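Workshop notebook, Trestby, small washroom
September, entry 5

Started on the washroom after the morning tea break. The job is to get the floor and the corner by the wall rails back to a usable state before the Grasterora planters come in. Soil has been walked through from the potting bench all summer and it ends up in here. Plan was dry work first, wet work after, and no mop until the loose dirt is up. Last time we mopped straight over it and spent the afternoon chasing brown water.
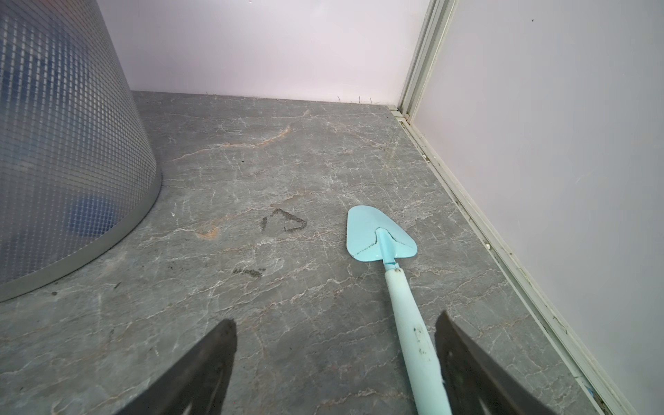

Potting tools need a proper home. The Trenari shelf was meant for them but it has filled up with twine and labels, so they get left wherever the last job ended. The small light blue shovel is a case in point: grime along the handle and a line of dirt in the seam where the socket meets the blade. A cloth won't get into that seam. Use the old nail brush and warm water, then stand it blade up to drain. The floor by it has dark soil marks on the grey marble pattern, and the orange-brown stains are a separate matter. Try the Guerreiro cleaner on those, weak mix, 2 capfuls to the small bucket, and leave it 7 minutes before wiping. If there is no change, leave them alone. Don't scrub with the green pad, it dulls the surface.

Note for whoever orders: Guerreiro refill is stock no. 664 on our sheet. The old number on the cupboard door is wrong and I have crossed it out.

Rubbish next. Drinks bottles go in with the general waste for now, as the recycling sacks are still on back order. Caps on, labels left on, tip out any dregs in the sink first. Liners for the bin are in the second drawer. Pull the loose edge well down over the rim or it slides in as soon as anything heavy lands on it.

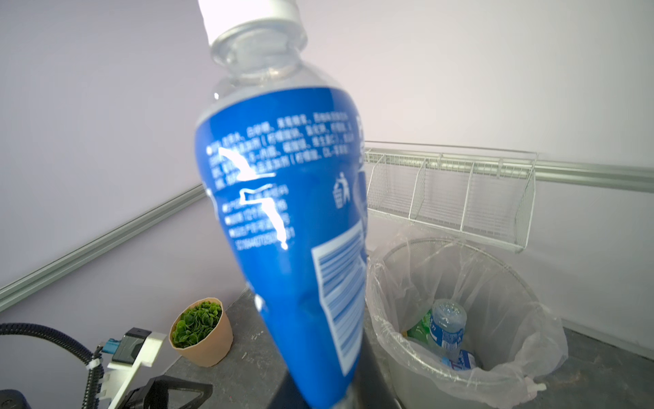 Bottle with blue label, bin and wire basket behind.

Still to do: wipe down both rails, decide what the wire basket is for (I'd say brushes and cloths only), clear the Trenari shelf. Nail brush is nearly bald, needs replacing.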